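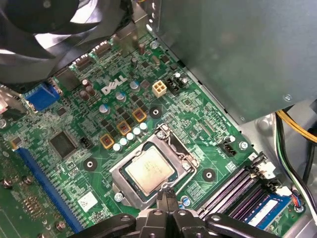
Última modificación de esta página: 9 de junio

4. Preparar el marcador Fornix para un partido de fútbol

Este capítulo se aplica a los campos donde el marcador ya está montado y tiene corriente. El montaje de los postes y del cable principal se explica en el capítulo anterior. Las instrucciones son las mismas para el modelo de campo grande y para el modelo de fútbol siete, con las diferencias que se indican en cada paso.

Se necesita: el mando de mesa, la llave del armario, la lista de equipos de la competición y una persona que pueda mirar el marcador desde el lado contrario del campo.

4.1 Encender el marcador

1. Abra el armario y ponga el interruptor general en la posición I.
2. Espere hasta que en el marcador aparezcan cuatro rayas horizontales. Durante este tiempo no pulse ninguna tecla del mando.
3. Encienda el mando de mesa. En la pantalla se lee primero BUSCANDO y después CAMPO 1.
4. Si el club tiene varios campos, elija el número correcto con las flechas y confirme con OK.
5. Cierre el armario con llave.

Nota: cuando dos campos vecinos usan el mismo canal, el mando puede cambiar el resultado del otro partido. Esto ocurrió en Cárdenas durante un torneo de agosto, con dos semifinales al mismo tiempo. Antes de cada jornada con varios partidos, compruebe los canales en el menú RADIO.

4.2 Introducir los equipos

1. Pulse PARTIDO y después NUEVO.
2. Escriba el nombre del equipo local. Se admiten 12 letras, con acentos y con ñ.
3. Escriba el nombre del equipo visitante.
4. Elija la duración de cada tiempo. El valor de fábrica es de 45 minutos; para las categorías inferiores hay que cambiarlo cada vez, el mando no lo recuerda.
5. Si quiere mostrar los dorsales en los cambios, introduzca los titulares y después los suplentes. El mando acepta 7 suplentes por equipo. Para un partido amistoso con más suplentes, active la opción LISTA LIBRE.
6. Guarde con OK.

La memoria guarda 1000 partidos. Después, el más antiguo se borra sin aviso. Los clubes de la liga de Ustodholm, que deben conservar los resultados de toda la temporada, tienen que copiarlos antes a una memoria USB (véase el capítulo 6).

4.3 Usar el reloj

1. Pulse INICIO en el momento en que el árbitro pita el comienzo. El reloj cuenta hacia arriba.
2. No pare el reloj cuando el juego se interrumpe por una falta o por una lesión. En fútbol el tiempo sigue corriendo y el árbitro decide el añadido.
3. Cuando el cuarto árbitro enseña el tiempo añadido, pulse + y el número de minutos. El marcador mostrará este número debajo del reloj.
4. Al final del primer tiempo, pulse DESCANSO. El reloj queda fijo en 45:00, aunque se haya jugado más.
5. Para empezar el segundo tiempo, pulse otra vez INICIO.

Precaución: la tecla BORRAR, mantenida durante tres segundos, pone a cero el reloj y también los goles. No hay pregunta de confirmación. Si el partido ya ha empezado, corrija el reloj solamente con AJUSTE. 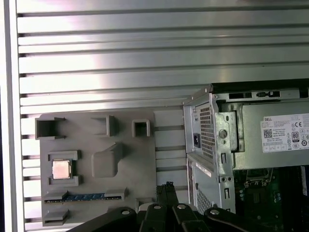
4.4 Anotar los goles y corregir errores

1. Pulse LOCAL + o VISITANTE + cuando el árbitro haya concedido el gol. Es mejor esperar a que señale el centro del campo – un gol que aparece y después desaparece provoca muchas protestas en la grada.
2. Si quiere mostrar el dorsal del goleador, escríbalo dentro de los diez segundos siguientes.
3. Para quitar un gol anulado, pulse LOCAL – o VISITANTE – una sola vez.
4. En la tanda de penaltis, abra el menú PENALTIS. Los lanzamientos se muestran aparte y no se suman al resultado.

Si el partido se suspende, pulse PAUSA LARGA y apague el mando, pero deje el marcador encendido. Los datos se conservan unas 4 horas. Cuando el partido se reanuda otro día, hay que introducir el minuto y el resultado a mano, según el acta del árbitro.

4.5 Mensajes de error

SIN SEÑAL: el mando está demasiado lejos o hay un obstáculo entre la mesa y el marcador. Levante la antena y acérquese a la línea de banda.

BATERÍA: quedan pocos minutos de uso. Conecte el cargador; el mando funciona también mientras se carga.

E 344: el mando y el marcador tienen versiones distintas del programa. El reloj funciona, pero los dorsales no se muestran. El partido se puede terminar así y la actualización se hace después.

LLENO: hay más letras o más jugadores de los permitidos. Vuelva al apartado 4.2.

Para cualquier otro código, anote el número completo y la hora en que apareció, y comuníquelo al servicio técnico de Horkuneck con el número de serie, que está en la etiqueta trasera del mando.

4.6 Después del partido

1. Pulse FINAL. El resultado queda en el marcador durante quince minutos.
2. Compare el resultado guardado con el acta.
3. Apague primero el mando y después el interruptor general.
4. Guarde el mando en un lugar seco, con la antena plegada.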